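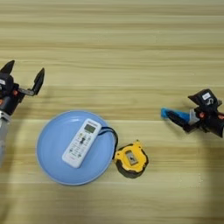 2 min read

Reviews > Workshop > Safety & Setup

Search reviews and guides

I've been working from the Gusach Bench Rules since March, and I've got feelings about them. It's a ring-bound handbook for people running two-armed robots on an ordinary table (me!), put together by Mirnitz, and it covers everything from where your hands go to how you write up a bad run.

The good stuff first. The section on props is brilliant. It wants everyday things of different shapes, so a flat plate, an air-con remote and a tape measure make a perfectly decent set, and it has a whole page on cords and straps. Mine was forever getting draped over the plate's rim, and the book says to decide before you start whether a strap is allowed to touch anything else, then write that down. Such a small thing, but my notes make far more sense now.

I also like the fingertip rule: bright tips where you can, so you can see at a glance where the gripper ends. Blue against pale wood is lovely and clear. Black fingers are harder on my eyes, especially after 9 at night.

Now the grumbles. The stop-button chapter is 10 pages long and could be one. The speed limits are in a table at the back, in tiny grey print, and you'll want them far more often than the glossary. And the advice on labels (keep them facing up, keep them readable) never says what to do with an arm that turns over as it works, so I've made up my own rule and hoped for the best.

I looked at the Ceslow guide too, the one Wan sells with their starter bench. It's prettier but thinner, and it hardly mentions keeping people out of reach while the arms are powered. For me that settles it.

Would I buy Gusach again? Yes, though I'd photocopy the speed table and tape it to the wall on day one.

Almost 3000 shares · 9 comments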